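Small progress on the gripper

Since July I am working on my gripper again in the evenings, and I want to write down what I have learned before I forget it. For those who are new on this blog: I rent a bench in the shared workshop Storkent, and there I am building an arm with two fingers which should pick up ordinary things from a table. I call it Mumau. The name has no meaning, my niece chose it.

In the spring I had fingers with a smooth face. They were strong enough, but hard things turned between them when the wrist moved. I tried rubber tape and the tape came off after one evening. Then Ermira Dumitrescu, who has the bench next to mine, told me to make the face with pockets, so that the plastic can bend a little and has more edges. I printed four versions. Version 7 of the drawing is the one I kept, in yellow, because yellow was the filament I had.

The second change is in the software. Before, the fingers closed until the motor current reached a limit, and the limit was the same for everything. Now they close in small steps and I read the current after each step. My limit for soft plastic is 200 on the scale of my driver board, and for boxes I allow more. I am not sure that this is the correct way, but it is simple and I can understand it when I read the code one month later.

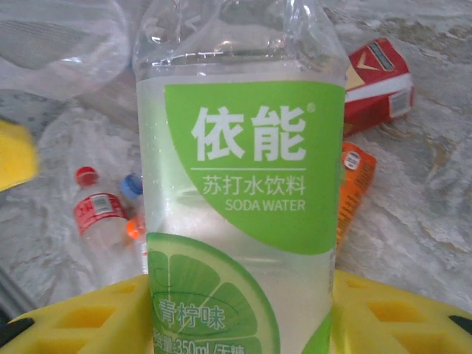

Lime soda water between the new fingers, seen from the wrist camera.

Clear bottles are the difficult ones for me. The camera finds a printed label quite well, but the shoulder of the bottle is transparent and full of reflections, and my program likes to take it for the table. For this reason I now look for the label first and I ignore everything over it. With a box I don't need this trick.

The log file of the last session has 1263 lines and I have read 2 pages of it. I have to make the messages shorter. I would also like to move the cable of the wrist camera to the other side, it pulls on the connector when the arm turns left.

If somebody has experience with current limits for small motors, please write me in the comments.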